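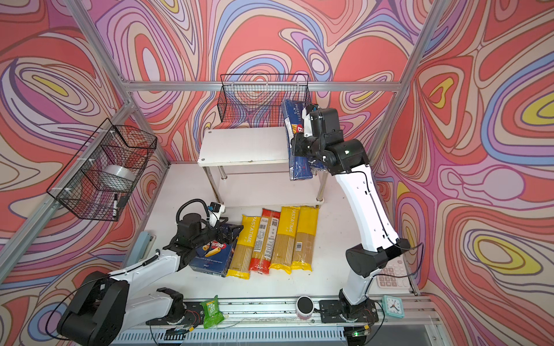
Fractional Shares in Collectibles: Frequently Asked Questions

Updated July
By the Trevaskis research desk

What is a fractional share in a collectible?

It is a small ownership stake in a company that holds one physical item, or a small group of items. The item might be a watch, a case of wine, a comic book or a car. You do not own a piece of the item itself. You own shares or units in the entity that holds title to it, usually a limited liability company or a series of one.

How is the offering price set?

The sponsor buys the item, or signs an option to buy it, and then adds sourcing and offering costs. The total is divided by the number of units. On the Matport platform, for instance, a watch offered last year was split into 914 units. The offering document should state what the sponsor paid and when. If the purchase price and the offering value differ by a wide margin, look for the line that explains the difference.

What fees should I expect?

Fees fall into four groups: sourcing, annual holding costs, trading and exit. Sourcing fees are usually built into the unit price and are easy to miss. Matport charges 6 percent at sourcing. Clarnent charges nothing at sourcing and takes 11 percent of the gain at sale. Which of these costs you more depends on the size of the gain. On an item that sells at a loss, the Clarnent structure costs less. On an item that doubles, the Matport structure does.

Holding costs cover storage, insurance and bookkeeping. Some sponsors pay these and recover them from the sale. Others issue themselves new units to cover the bill, and this dilutes existing holders. Check the section on operating expenses.

How long is my money tied up?

Plan on several years. Most sponsors state a target holding period, but a target is not a commitment. The sponsor can usually extend it without a vote.

Can I sell my units before the item is sold?

Sometimes. Matport opens a trading window for each item four times a year. Arkia matches buyers and sellers through a bulletin board, with no fixed window. Clarnent has no resale facility.

A trading window does not guarantee a buyer. We reviewed 29 windows across Matport and Arkia listings for our own records, counting an Arkia calendar quarter as one window. In 11 of them no units changed hands. The last traded price shown on your account page may be several months old and may come from a single small trade.

Who decides when to sell the item?

The sponsor, in nearly all cases. Some operating agreements call for a holder vote when an outside offer exceeds a set level. The vote is often advisory. Read the wording: "may consider" and "shall be bound by" are very different terms.

Is the item insured?

It should be. Ask three things: whether coverage is for agreed value or market value, who is named as the loss payee, and whether transit is covered. Agreed value policies pay a fixed amount. If the item has risen in price and the policy has not been updated, a total loss would pay out less than the item was worth. A loan to an exhibition may need separate coverage.

How are gains taxed?

In the United States, long-term gains on collectibles held directly can be taxed at a higher maximum federal rate than gains on stocks. How this applies to fractional units depends on whether the holding entity is taxed as a corporation or as a partnership.

If the entity is taxed as a corporation, it pays tax on the sale and you are taxed again on the distribution. Your units are then generally treated as stock. If it is taxed as a partnership, the gain passes through to you and you receive a Schedule K-1. These forms often arrive late in the filing season. Speak to a tax preparer before buying, particularly if you plan to hold units in a retirement account.

Can I hold units in an IRA?

Possibly, through a self-directed custodian. Tax law treats the purchase of certain collectibles by an IRA as a distribution. Whether units in a holding entity fall under that rule depends on the structure. Custodians differ in what they will accept, and acceptance by a custodian is not a ruling on tax treatment.

What happens if the platform closes?

The item belongs to the holding entity, so it should stay out of reach of the platform's general creditors. In practice the platform often acts as manager, record keeper and storage customer at once. Look for a named successor manager in the operating agreement. If there is none, winding up the entity may take a long time, and the costs come out of the sale proceeds.

How do I compare past returns between platforms?

With care. Platforms tend to publish results for items already sold. Items that failed to reach their price stay in the portfolio and do not appear in the average. Ask for a full list of offerings, sold and unsold, with dates. Also check whether returns are shown before or after fees, and whether they are annualized.

Is there a minimum purchase?

Usually one unit. Arkia applies a minimum order value to resale trades as well, so a very small holding may be hard to exit until the item is sold.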